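Ridness Robotics Club - bench notebook, door task, Thursday

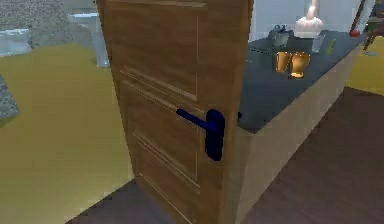 Picking up from the last entry. Marisol Camacho and I split the door task in two on the whiteboard: get the lever down, then get the door moving. We had been training both as one long policy and it was hard to tell which half was failing. The team rules for Clindus give us 200 attempts per scored run, so we did one full run for each half.

Lever half first. The policy from last month still pulls too early. It gets partway down the lever and starts backing up, and the latch never clears. Marisol changed the reward so that pulling earns nothing until the lever angle passes the threshold. Retrained over lunch, 4 seeds. Two of them are much better, one is the same as before, one diverged and I killed it. Logs are on Lurkby in the door folder. Please don't rename them, the plotting script looks for the old names.

Pulling half: started every attempt with the latch already open. This mostly works. The remaining failures are the base driving into the swing of the door. I tried moving the start pose back and it helped, but then the arm is near full reach and the wrist gets jumpy. Left it at the old pose for now.

Also found that hinge friction was set to zero in our config - my mistake from the Helmy import. Put it back to the default. The older pulling numbers shouldn't be compared with today's.

Navy lever on the brown paneled door is the one we are using for all of this. Random handles stay off until both halves hold up.

To do:
- rerun the good seeds with friction on
- Marisol: write the switch between the two policies
- me: cap wrist speed at 12 and see if the jumping stops
- ask whether the scored run allows a fixed start pose

Lab machine is booked from 4:00 by the line-follower group, so the reruns go in overnight.

2 comments | 4 shares
Contact the club | Back to top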